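Zotura hand and the two-stage grasp method: a review after a long stretch of stacked cups

Posted January 16, 2020 by Madhu Bansal

The Zotura arrived in a box big enough for a microwave, most of it foam. The manual is 37 pages long and eight of those are about the carrying case. I mention this so you know where the company's heart is.

I wanted the hand for one job, which was to rerun the two-stage grasp method from the Roltanthorpe workshop paper. If you missed it, the idea is simple enough to explain over lunch. A first policy, trained on wrist camera views, brings the hand close to the object and stops. A second, much smaller one takes over and closes the fingers, and it is only ever trained on those last few moments. The authors claim that splitting the work this way lets you get by with 50 demonstrations per object. My last project used far more than that and still couldn't hold a mug.

So, the hand. It has a thumb and four fingers, the joints move without much fuss, and the casing wipes clean. The fingers repeat well from one day to the next, which matters more to me than strength. Calibration takes longer than the manual says and has to be redone after every firmware update, and there are a lot of firmware updates. The fan sounds like someone sighing in the next room.

The method is harder to grade. Single cups were easy. Nested cups are where the paper gets vague, and where I spent most of my time. The rims sit close together, the second policy has to choose one, and mine had a habit of choosing all of them. Changing the backdrop between sessions helped the first policy a good deal and did nothing at all for the second.

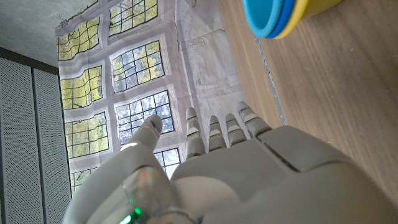 Ruaridh Chisholm wrote in to say that I was blaming the wrong stage. In his runs the small policy was fine, and the trouble was the handover: if the first one stops a little too far out, the second has never seen that view and guesses. He suggested collecting the closing demonstrations from sloppy starting points on purpose.

I tried it, with some reluctance, having been so proud of my tidy ones. Grasps on the top cup went from embarrassing to merely uneven. I would like to see that trick in the paper, where at present the starting position gets 2 sentences and a footnote.

Compared with the Varkard I used before, the Zotura is quieter in the joints and worse in the software. The Varkard let me log everything to a plain file. The Zotura wants an account, and a password with a symbol in it.

Hand: four stars out of five. Method: three, with a fourth waiting if the authors release their handover settings. Carrying case: superb.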